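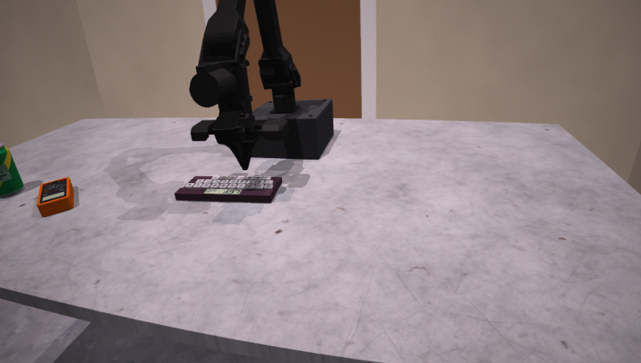 How to run a silent auction for a small health charity

Updated September 2026

Quick version of how we do ours for the Plolmont Kidney Support Fund. Been asked for it by a couple of other groups so typing it up between other things. Use what fits. Ours is in February, in the upstairs room at Leclerc Hall, and starting in the fall is not too early.

Before anything else

Check whether your state or county wants a permit. Silent auctions usually get treated differently from raffles, but rules vary a lot and a phone call to the county clerk sorts it out. Ask about sales tax at the same time. Write down who you spoke to.

Decide what the money is for and say it in one line. Ours last time was rides to dialysis for people in Horum and out past the county road. People bid higher when the line is on the bid sheet. Don't write a mission statement, there's no room for it.

Getting items

Ask in person. Emails get lost. Go mid-afternoon, never at lunch rush if it's a restaurant, and bring a one-page letter with the name of the charity, the tax ID, the date, and what you're asking for. Leave the letter even if they say no.

What sells for us:
Dinner for two, anywhere local
Car stuff – oil change, detailing
Firewood, delivered
A cake a month for a year
Kids' birthday party packages
Anything with a dog in it (grooming, boarding, portrait)

What sits there all night:
Framed prints
Perfume sets
Signed sports things with no paperwork
Time-shares. Say no to time-shares.

Bundle the small stuff. A coffee card on its own gets you face value if you're lucky, but put it with a mug, a bag of beans and a movie pass and you have a basket. Clear wrap, ribbon, list of contents taped to the front. Check expiration dates on every gift card and certificate before you wrap. Do it again the week of.

Bid sheets

One sheet per item, on a clipboard, with a pen tied on. Tie it on. At the top:

Item name and number
Who gave it
Fair market value
Opening bid
Minimum raise
The one line about the money

Then blank rows for bidder number and amount. Numbers only, no names. People are shy about outbidding a neighbor, and they get over it fast when it's a number.

Opening bid: a bit under half of value. Minimum raise $2 on small things and $10 or so on the big ones. We started everything at full value one year and it was a very quiet evening. If an item is worth more than $200, give it its own spot with space on both sides so people can stand and argue about it.

Priceless items (a handmade quilt, lunch with the fire chief) – write "priceless" for value and pick an opening bid you'd be ok with.

Registration

We use a Skurby form for sign ups, any form tool will do. Name, phone, email, how they'll pay. Everybody gets a bidder number on a card at the door. Have paper forms for walk-ins, more than you think you need. Last time we had 209 bidders and ran out of cards, so it was sticky notes by the end. Sticky notes fall off.

Setting out the room

Tables around the walls, leave the middle open for food and talking. Group by type. Put the best item furthest from the door so everyone walks past everything else. Leave room for wheelchairs and walkers between tables and put a few chairs along the way. For a health charity this matters more than the centerpieces, a good share of your guests will be patients and familes. Label the food too, salt and potassium are a real issue for our crowd. Ask your own group what they need labeled.

Good light over the sheets. Bring spare pens.

Closing

Close in two sections if you can, 19 minutes apart or whatever suits your program. If it all closes at once, checkout is a mess. Announce it: ten minute warning, five, one. Then have a helper at each table draw a line under the last bid and pick up the sheet right away. Don't leave sheets sitting. A bid written under the line doesn't count, say so at the start of the night and again at the warning.

Check out

Sort sheets by bidder number, not by item
One line for cards, one for cash and check
Mark paid on the sheet, staple the receipt
Second person fetches the item from the back
No item leaves without a paid sheet

Test the card reader in the room beforehand. The wifi at Leclerc Hall does not reach the back corner, we use a phone hotspot.

For winners who went home early: call the next morning. If they dont want it anymore, offer it to the next bidder down at their last bid.

Afterward

Thank you notes to donors within the week, with what the item brought in. They like knowing. Receipts to winners should show value and amount paid seperately, since generally only the part above fair value may be deductible. Tell people to ask their own tax person.

Keep the spreadsheet: item, donor, value, final bid, bidder. Next year's asking list is that sheet sorted by final bid.

Blank bid sheet and donor letter are at the front desk at Leclerc Hall, blue folder. Take a copy, leave the original please.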